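Kirnow Handling Cell
Set-up and Operating Guide
Section 7: Grip faults on labelled bottles

Issued December 17, 2018. Replaces the November issue of this section.
Prepared by: Peiyu Ye. Checked by: Lawal Babalola.

7.1 Scope

This section covers grip faults when the cell is handling plastic bottles that carry a wrap-round paper label. It applies to cells fitted with the Biller soft-finger gripper and the wrist camera. For cells fitted with the suction head, see Section 8.

The procedures below deal with fault codes G-22 (grip not confirmed), G-24 (object moved in grip) and G-27 (pressure loss during hold). They also deal with label debris, for which the controller has no code of its own.

Only persons who have completed the cell safety course may carry out 7.4 to 7.8. The operator may carry out 7.3 without assistance.

7.2 Background to the fault

A bottle can slip in the grip without being dropped. When this happens the fingers move along the label, and if the edge of the label has already lifted, the ribs catch it and pull it further. Paper fibre then collects between the ribs. The fibre lowers the friction of the finger, and the next bottle is more likely to slip than the last.

The November issue told the user to raise the finger pressure when G-24 was reported. This instruction has been withdrawn. Raised pressure clears the code for a short time but increases wear on the folds, and at the Hegarty site it led to a split finger and a dropped bottle. Haoran Yan's report on that fault is held with the service records under the cell number.

CAUTION: Do not raise the finger pressure above the commissioning value in order to clear a grip fault.

A torn label is not in itself proof that the gripper is at fault. Labels are also damaged in the infeed chute, in the tote and in transit. Complete 7.5 before changing any setting.

7.3 First response

1. Press CYCLE STOP on the pendant. Do not press EMERGENCY STOP unless a person is at risk or the arm is moving in a way that was not commanded. The emergency stop vents the fingers after a delay of 3 seconds, and a held bottle will fall.

2. Wait until the arm is at rest and the amber lamp is steady.

3. Read the code on the pendant and write it in the cell log, with the cycle count.

4. Open the wrist camera view on the pendant. Check whether a bottle is still held, how it is lying, and whether the label edge is under a finger.

5. Save the view with the STORE key. The stored view is needed for 7.5 and cannot be recovered once the arm has moved.

6. If liquid can be seen on the arm, the fingers or the cell floor, go to 7.7.

7. If no bottle is held, go to 7.4, step 5.

NOTE: The wrist camera is close to the fingers and a held bottle may fill most of the view. It does not show the far side of the bottle. A clean view does not mean a clean label.

7.4 Removing a held bottle

WARNING: The fingers open quickly when pressure is released. Keep hands away from the fingers and from the space beneath the bottle.

WARNING: Treat every bottle as full until it has been weighed or opened. Read the product safety sheet before handling. Wear the gloves and eye protection named on that sheet.

1. Turn the mode key to MANUAL and take the key out.

2. Jog the arm down at the lowest speed until the bottle is no more than 200 mm above the drip tray. Do not jog sideways while a G-27 code is showing.

3. Place the padded cradle on the tray, under the bottle.

4. Press and hold RELEASE. The fingers open and the bottle settles into the cradle. If one finger stays closed, let go of the key and follow 7.8.

5. Jog the arm up to the service position.

6. Isolate the air supply at the wall valve, lock the valve and fit your tag.

7. Wait for the gauge at the manifold to read zero. Open the cell gate.

8. Lift out the bottle and stand it upright in the reject tote. Do not peel off loose parts of the label. They are needed for comparison in 7.5.

7.5 Finding the cause

Work through the steps in order. Stop at the first one that gives a clear result, correct it, and go to 7.9.

1. Compare the bottle with the stored view. If the label is torn in places that the fingers did not touch, inspect the next bottles in the infeed. Where these are also torn, the fault lies ahead of the cell. Inform the line leader and clear the code.

2. Check the grip position. The fingers should close on bare plastic wherever the bottle shape allows it. If a finger closes across the edge of a label, the pick point is wrong for that bottle. Correct it as in 7.6.

3. Check the ribs for paper fibre, adhesive and product residue. Clean as in 7.7 if any is found.

4. Check each finger for splits. Open the folds gently by hand, one at a time, under a good light. Splits start in the bottom of the groove and are hard to see when the finger is relaxed.

5. Check the finger fasteners for looseness. A loose fastener allows the finger to twist under load, and the marks left on the bottle will run at an angle.

6. Check the air line from the manifold to the wrist for kinks, and for rubbing where it passes the elbow joint.

7. If no cause has been found, do not return the cell to automatic running. Contact the service desk and quote the code, the cycle count and the name of the stored view.

7.6 Correcting the pick point

1. On the pendant, open RECIPES and choose the bottle type. Make a copy of the recipe before editing it.

2. Set the bottle type to GLOSSY if the plastic has a shiny or partly clear finish. Bright light from windows gives strong reflections on such bottles, and the vision system may take the edge of a highlight for the edge of the bottle.

3. Draw the label area in the recipe as KEEP CLEAR. Include a margin past the printed edge. If the label covers the whole gripping area, choose LABEL CONTACT ALLOWED instead. The arm will then run at reduced speed with that recipe.

4. Mark any moulded seam, ridged section, cap or handle opening. Do not place a finger half on a ridged section and half on smooth plastic.

5. Save the recipe and run one pick in MANUAL with an empty bottle.

6. View the held bottle through the wrist camera. Repeat steps 3 to 5 if a finger still rests on the label edge.

NOTE: Daylight changes during the shift. If the cell stands beside a window, repeat step 6 once in bright conditions and once with the blind closed.

7.7 Cleaning the fingers

CAUTION: Do not use solvent, wire brushes, blades or compressed air on the fingers. Compressed air drives fibre deeper into the grooves.

1. Confirm that the air supply is isolated, locked and tagged.

2. If product has leaked, absorb it with the pads from the spill kit before touching the fingers. Dispose of the pads as stated on the product safety sheet.

3. Lift loose paper from the ribs with the plastic pick supplied.

4. Wipe along each groove with a lint-free cloth dampened with warm water and mild detergent. Start at the fastener end and work towards the tip.

5. For adhesive that does not lift, hold the damp cloth on the spot for a few minutes and wipe again. Replace the finger if the adhesive remains.

6. Wipe with clean water and allow to dry in free air. Do not grip with damp fingers.

7. Clean the camera window with a separate cloth.

Clean the fingers every 1000 cycles when labelled bottles are being handled, whether or not a fault has been reported. Kotance paper-free labels may be run at the normal interval given in Section 11.

7.8 Finger does not open

WARNING: Pressure may be trapped in the finger even when the manifold gauge reads zero. Do not remove the fastener and do not pull the finger by hand.

1. Leave the cradle in place beneath the bottle.

2. Isolate and lock the air supply.

3. Standing to the side of the wrist, turn the bleed screw on the manifold a quarter turn anticlockwise. Wait for the sound of escaping air to stop.

4. If the finger opens, complete 7.4 from step 5 and replace the finger.

5. If it does not open, close the gate, leave the lock and tag in place, and call a service engineer. Support for this fault is given by Daranee Sitthichai (day shift) and Yuxi Zeng (night shift).

7.9 Return to service

1. Remove all tools, cloths and pads from the cell.

2. Close the gate. Remove the lock and tag and open the wall valve slowly.

3. Check that the manifold pressure returns to the commissioning value written on the cell plate.

4. Run the grip test from the SERVICE menu with an empty bottle of the type that caused the fault. The test closes, lifts, holds and lowers.

5. Watch the hold stage through the wrist camera. The bottle must not creep or turn against the fingers. If it does, stop the test and go back to 7.5, step 3.

6. Turn the mode key to AUTO and run at reduced speed for the next 22 bottles. Inspect the label of each one at the outfeed.

7. Enter the cause, the action taken and your initials in the cell log. If the same code is reported again in the same shift, take the cell out of use and inform the service desk. 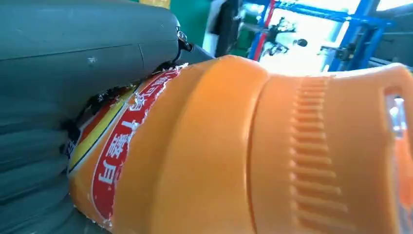

Figure 7-1. Wrist camera view: orange bottle held at the label end, with torn label edge beside the ribbed part of the finger.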